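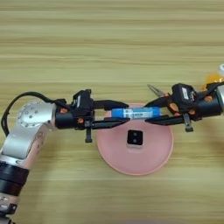 4.3 Demonstration at the open day

The system was shown to visitors during the open day of the Mastgate laboratory in April. The demonstration ran in the afternoon, and 40 visitors registered for it. Each group stood behind a line on the floor, 2 meters from the table, and could ask questions while the arms were moving.

The task was the same as in Section 4.1. Two arms work over one tabletop, and a round pink plate marks the shared area where both can reach. The blue cylinder with the barcode label is held between the two grippers above this area. We consider this moment the most difficult part of the task, as both arms act on the same rigid object and a small error in one wrist is felt by the other.

Figure 5. Both grippers holding the blue cylinder over the upper edge of the plate. The black square object stays on the plate during this step. Each gripper carries its own wrist camera.

For the open day we made two changes to the Zirnik controller. First, the speed limit was lowered, which visitors found easier to follow. Second, the operator confirmed every handover with a foot pedal. The second change was proposed by Sharada Raju after the rehearsal, where one arm started to pull before the other had opened. The control policy itself was not trained again, and we used the weights from run 505.

We did not plan to collect data from this event, but the questions of the visitors were useful for us. Several people asked why the arms do not put the cylinder down and pick it up again with the other hand. This is a fair question - for a single object it would be simpler. In the Ramasamy protocol, however, the label must stay in a known orientation, and each contact with the table can turn the cylinder. Other visitors wanted to know if the arms can feel the object. They have no tactile sensors, and the grip is estimated from motor current only.

One limitation became clear to us during the day. Senthil Salian, who operated the pedal, reported that he watched the fingers and not the screen - so the confidence value we display there had little use. In the next version we will give this value as a sound.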